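Sorting Small Stationery Items into Open Bins
Student project report, Design and Technology elective
Submitted Thursday, August 20, 2020

1. Background

Our project looked at how to store the small things that pile up on a shared desk. In the Vadonville study room, markers, erasers and odd bits end up in one drawer, and people lose time digging through it. We wanted to know if a row of small open bins would work better than the drawer, and how the bins should be set out.

2. Layout

We kept to three small bins placed side by side near the centre of a white table. 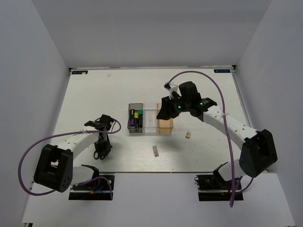
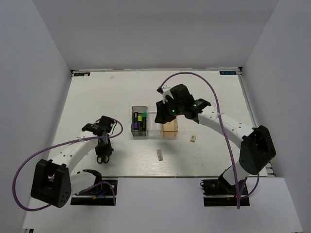

Are open bins better than bins with lids for a shared desk?

For things that get used every day, open bins are better. People put a marker back when it takes one movement, and they leave it on the desk when they have to lift a lid first. Lids are worth having for items that spill or collect dust, such as staples and pins, and for anything that is only needed a few times a term.

3. Method

We collected small items from the study rooms at Vadonville and Bralville during July. There were 487 items in total, and almost 800 had been expected from the supply lists. The rest had presumably been lost, taken home or thrown out. We grouped the items by use: writing, erasing and measuring, and everything else.

We then asked students to find one named item in the drawer and, on another day, the same item in the bins. We used the same items in both rooms. Students were not told where anything was kept.

4. Results

Most students found the item sooner in the bins. The difference was largest for erasers, which tend to slide to the back of the drawer. Markers were fairly easy to find either way, and bright colours helped. The "everything else" group did worst. By the second week at Bralville it had turned into a small version of the old drawer.

Bin colour mattered less than we thought it would. Students said they went by what was in the bin. A few asked for labels, mainly for the third group.

5. Problems

Bralville has a narrower desk, so the bins there sat against the wall and were harder to reach. We also lost two days of results when the room was booked for exams. Our groups were not the same size, and this makes the times less reliable than we would like.

6. Next steps

We would like to repeat the test with labels on each bin and with the third group split in two. Steltmont has offered us a desk for next term.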